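Chapter 8
Spectacles: Handling, Storing, Handing Over

From Dispensing Basics, Tollport Course Books

What you need before you start: Chapter 7 (frame parts), a clean table, a pair of practice glasses, a hard case. Cloth optional for now, we get to cleaning in 8.4.

Most damage to glasses happens off the face. Dropped in a bag, sat on, shoved in a case the wrong way round. The Dravbridge repair desk kept a log one October, 469 jobs, and over half were bent temples or scratched lenses. Few were factory faults. So this chapter is mostly about putting things down and picking them up again. Sounds dull. Do it anyway.

Words you'll meet
Front: the part that holds the lenses.
Bridge: joins the two sides, sits on the nose.
Temple: the arm. Some shops say "side", same thing.
Temple tip: the end of the arm, often curved.
Clamshell: hard case, lid hinged to the tray. The Selvanayagam pattern in your kit is one of these.

Goals for the chapter
Fold a frame without twisting it. Left temple first on most frames, but check, a few go the other way.
Put a folded frame in a clamshell so the lenses dont touch the tray.
Spot a splayed temple by eye, before reaching for the ruler.
Hand a case to a customer open, and wait while they try the fit.

Setting down
Lenses never face down on a bare surface. Folded: rest it on the temples. Open: upside down on the top edge of the front and the temples is steady, and you can look along the arms while its there. A white table helps with thin dark frames. Any difference between the arms shows up fast.

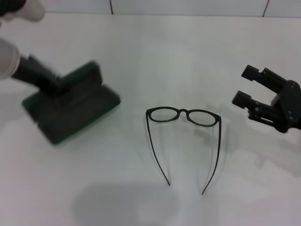 Page last changed: 3 March 2024

Black frame, arms open, upside down on white, with the green case open on the left. Look at the arms before reading on. They splay slightly, and one tip ends a little lower than the other. Could be the frame, could be how it's sitting. You can't tell from one look, so turn it over, set it down again, compare. Only then go to the adjustment table on p. 35.

Fold, then case. Never try to close a lid on open arms.

Warm-up 8.1
Take your practice pair. Open it, set it down upside down, sketch the two arms from the tip end. Repeat with the pair turned over. Keep both sketches, you will need them in Chapter 11.

8.1 Folding the frame starts on the next page.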